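4. Surface Pattern and the Visibility of Soil on Kitchen Counters

4.1 Background

Households judge whether a counter is clean mainly by looking at it. Earlier work in this project, carried out by Hala Abdel Hamid in homes across Urkdale, found that people wiped their counters when they noticed crumbs, rings or smears, and seldom at a set time of day. If looking is what prompts wiping, then the pattern of the counter should affect how often it is wiped. A plain pale counter shows coffee drips at once. A dark counter with veins and mottling may hide the same drips until someone puts a hand or a sleeve on them.

Makers of counter material have long treated this as a selling point. The sales sheets we collected in Bonside used phrases such as "forgiving" and "easy to live with" for busy patterns, and the same phrases appeared in the advice that fitters gave to landlords. We found little published work that tested the claim in occupied homes, and none that separated the effect of color from the effect of pattern.

4.2 Homes and Materials

The study took in 53 homes. Each home had one main counter used daily for preparing food, and no home had replaced its counter during the year before the first visit. Counters were sorted by color (light or dark) and by pattern (plain, speckled or veined). Where two coders disagreed about a pattern, the counter was placed in the busier group. The disagreements mostly involved older speckled surfaces on which wear had blurred the finer marks.

Householders kept a wiping diary for the length of the study. They recorded the time, what they used, and what had made them do it. They were asked not to change their habits, and they were not told that pattern was of interest until the closing interview in July. The diaries produced 221 usable weeks of records. Weeks in which the household was away for more than two nights were dropped before analysis.

Visits were made in the late afternoon, before the evening meal. At each visit the researcher asked the householder to rate the counter for cleanliness by eye from the doorway, then again from beside the counter, and then after drawing a white cloth along a marked strip. The cloth was bagged and later compared with a printed gray scale. This is a simple method. It does not measure germs, and nothing in this section should be read as a finding about food safety.

4.3 Results

Ratings given from the doorway were higher for dark veined counters than for any other group. The advantage shrank when householders stood beside the counter, and it was gone once they had seen the cloth. Plain light counters showed the opposite order: the doorway rating was the lowest of the three, and several householders raised their score after the cloth came back paler than they had expected.

The diaries agree with the ratings. Owners of plain counters, light or dark, most often gave "saw something" as the reason for wiping. Owners of veined counters gave "finished cooking" or "felt something sticky" more often. Total wiping was lower in the veined group, although the gap was small in homes with young children, where wiping after meals was a fixed habit whatever the counter looked like.

Color alone explained less than we had expected. Flour and salt were reported on dark plain counters about as readily as tea was reported on light ones. It was the mixing of several tones in one surface that went with missed soil. Pale veins appear to be part of this, as householders told us that they had taken a line of dried milk for part of the pattern, or had scrubbed at a vein in the belief that it was a spill.

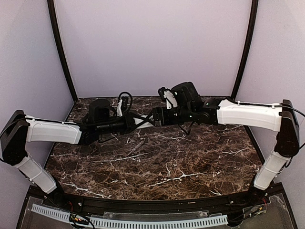

Figure 7. Dark brown marble-patterned surface with fine tan veins and bolder white veins, of the type coded as "dark, veined."

Lighting made the effect stronger or weaker. Under-cabinet lamps that threw light across the counter at a low angle brought up crumbs on every pattern, and householders with such lamps gave doorway ratings closer to their cloth ratings. Ceiling lamps placed behind the person working gave little help. We did not measure gloss, and the part played by a shiny finish is left for later work.

4.4 Comparison with Earlier Findings

Tiedemann's survey of rented homes reported that tenants preferred busy patterns and thought them cleaner. Our doorway ratings support the second part of that report. They also suggest why the belief lasts, given that most judgments about a kitchen are made from some distance and are rarely checked. The Vukorix trial, which used painted sample boards in a test room, found a weaker effect of pattern than ours. Its boards were viewed at arm's length and under even light, and our beside-the-counter ratings come close to its results under those conditions.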